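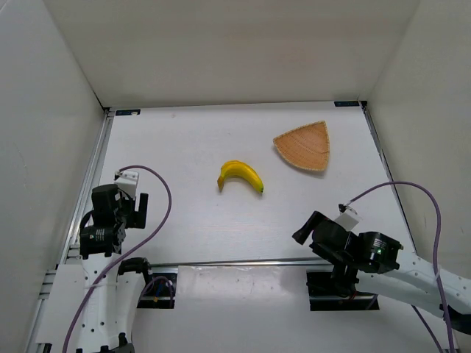
One banana, one wicker tray and a pair of robot arms at the Plurden open day.

The queue at Plurden went out the door on March 29, 2024, and most of it was waiting for fruit. Inside a white booth at the back of the workshop, two arms share a small table, and visitors got to choose what they should try to pick up next.

I stayed far longer than I'd planned to. Obinna Idahosa, who runs the demonstrations, has logged 3,279 attempts since February and still leans in for every one. "A banana's a lovely problem," he told me. "It's curved, it rolls a bit, and it bruises if you're rude to it."

Kids loved it (so did their grandparents) and the favourite question was whether the arms ever get tired. They don't - but Idahosa does, after 90 minutes of talking. The next open day is at Eynon, with room for 80 visitors.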